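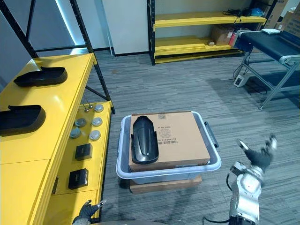 Altis, the family-run parts supplier on the east side of Grastville, is opening its doors this June to a free evening class for anyone who has ever wanted to fix something at home and didn't quite know where to begin. The idea came out of conversations over the front counter, where customers so often ask for a part and then, a little shyly, ask how on earth it goes on. Out in the stockroom the yellow shelving is already holding black plastic trays and round gray metal discs, and all sorts of other bits and pieces will be coming out for the classes too.

The course is called Skevico, a name that stuck after a very long lunch, and it runs for 17 evenings, starting at 6:30 p.m. each time. There is room for 20 learners, and every one of them is welcome to bring along a lamp, a fan, a mower or whatever has been sulking in the garage - within reason, and please drain the gas first!

"My grandmother mended everything she owned, and I have been trying to keep up with her ever since," said Napaporn Sukprasert, who founded Altis and will teach the opening sessions herself. "If people go home with one working toaster and a new friend, I'll be very happy indeed."

Nikola Janevski will lead the small engine evenings, and Rungrueang, the bakery next door, has kindly offered to send over coffee and sweet rolls.

To save a place, stop by the counter and ask for Jaruwan Saithong.

Related items
Altis extends Saturday counter hours
Rungrueang bakery marks 2 years in Grastville
Tool swap brings in 80 neighbors

Last updated: June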